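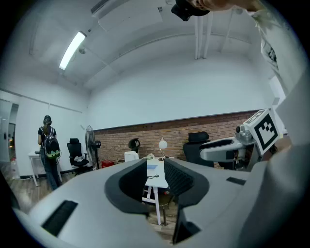 Before lunch.

Last updated: Mar 31, 2018

Rain overnight, stopped before breakfast. Went out to read the house water meter while the kettle was on: 1382. The reading at the end of last month is in the other notebook, which is still at Rosimeire's, so the difference will have to wait.

Main job was the rainwater tank. It holds 700 litres and in theory takes the run-off from the back slope of the roof. Over the winter it has filled more slowly than it should. I had put this down to the first-flush diverter being set too large, so that the first part of every shower went to waste and in light rain there was very little left over. I shortened the diverter pipe in the autumn and the change was small. Today I took the downpipe off at the second bracket and found the leaf screen matted over with moss and roof grit, packed hard on the house side. Water was running across the top of it and over the lip. There is a green streak down the brickwork which I must have walked past all winter.

Cleaned the screen with a nailbrush and refitted it at a steeper angle, using a piece of slate as a wedge. The slate is temporary. The bracket wants two new holes drilled lower down. Poured a watering can of water into the gutter from the ladder and nearly all of it went down the pipe. A thin dribble still came from the joint above the screen, where the rubber ring has gone flat. Wrote down the ring size.

The overflow is the next thing. At present it goes into the old soakaway by the fence, and the ground there was soft enough today to take a boot print. Devendra says his soakaway was dug in the same clay and gave up after a few years, and that he now sends the surplus along a shallow trench to the currants. I could do the same. The fall is in the right direction but slight, and the path is in the way. A pipe under the path would be neater than a channel across it, though it means lifting three slabs, one of which is already cracked and will probably not survive.

Second question is whether to add another tank. Skultis do a 500 litre one, narrow enough to stand between the back door and the coal store. I measured the gap twice and got the same answer, and it would go in with a hand's width to spare. Two tanks joined at the base would fill and empty together if they stood at the same level, which they would not, as the ground drops towards the store. Either I build up a base or I let the first overflow into the second. The second way is simpler, but the lower tank would only see water in wet spells and would sit stale in between. A base in block and paving would also bring the tap high enough to get a can under it. At the moment I have to tip the can sideways and it never fills properly.

A full tank is a good deal heavier than it looks, so the base needs doing properly – compacted hardcore first, then blocks. No decision yet. I will see how quickly the present one fills with the screen clear. Starting level, by dipstick: 39 cm. Marked it on the tank in pencil as well, on the north face where the sun will not fade it.

Washed the dipstick and hung it on its nail. The ladder has a loose foot. Took the rubber off, cleaned the socket and pushed it back on with soap, and it seems firm.

Tarun rang after tea about the gutter brackets. He has a box of the old square pattern left from his mother's house and will keep six for me. I need four. The spare two can go on the shed, where the gutter has sagged since June and holds a puddle in the middle.

To get: rubber ring, masonry bit, two bags of hardcore if I go ahead, stainless screws. Ask Rosimeire for the notebook.

Cloud breaking up by dusk, wind westerly and light. Rain gauge emptied and reset.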